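Trakosik Table Baskets

README for the basket folder. Last revised in April.

What this folder covers

Trakosik is a collection of pictures and short notes on household baskets, the kind used on a table for bread, fruit, mail or napkins. The full collection has 1,000 pictures. The basket folder holds 285 of them, and 129 of those have a written note. The rest have only a file number and a basket type.

Notes were written by Cauã Batista and Laimutė Pētersons. Spelling and basket types were checked by Nelu Sârbu.

Basket types

There are 10 types in the list. The ones used most often are:

rectangular, sloped sides
rectangular, straight sides
round, shallow
oval with handles

Type is decided by the outline of the rim and the angle of the walls. Color is recorded in its own column and has no effect on type. "Honey", "tan" and "amber" were used interchangeably in the first version and are now all entered as "tan".

Weave

The weave column has one entry for the floor and one for the walls. These often differ. A floor can be woven close while a wall has gaps that let light through, and both should be recorded.

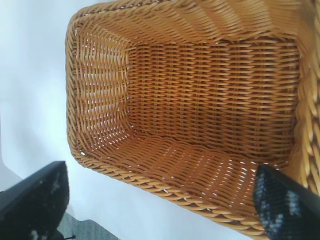 Tsutomu Onishi asked whether an open wall should be marked as wear. He has bread baskets at home that were woven that way from new, and he would only call it wear if a strand is broken or has slipped off its stake. The rule was changed after his message. Gaps go in the weave column. Broken or missing strands go in the condition column.

Material

Use "woven, tan" or similar if the material can't be confirmed. Rattan and synthetic strand look very much alike in a picture, and the first version had a lot of guesses. Entries marked "rattan" without a label or receipt were changed to "rattan-like". Baskets bought through Kosilent came with a paper tag, so those entries were left alone.

Rim

Rims are entered as plain, rolled or braided. The first two are easy to tell apart. Rolled and braided get mixed up, and either one is accepted until someone has handled the basket. Please don't change another person's entry on the strength of a picture.

Contents

Enter "empty" or name what is inside. A liner counts as contents. Crumbs don't.

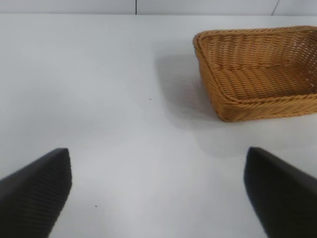
Rectangular basket with sloped sides, tan, empty, on a plain pale tabletop.

Known problems

Sizes are missing for the Fraser baskets. They were given away before anyone measured them.

A basket may appear more than once, from different sides. Repeats have not been linked, so the number of pictures is not the number of baskets.

Changes and corrections

Send corrections to Ismael Dantas with the file number and the column name. Files are kept on the Zeron drive, in the folder named "baskets". The older folder, "baskets_old", is read only and will be removed once the missing sizes are settled.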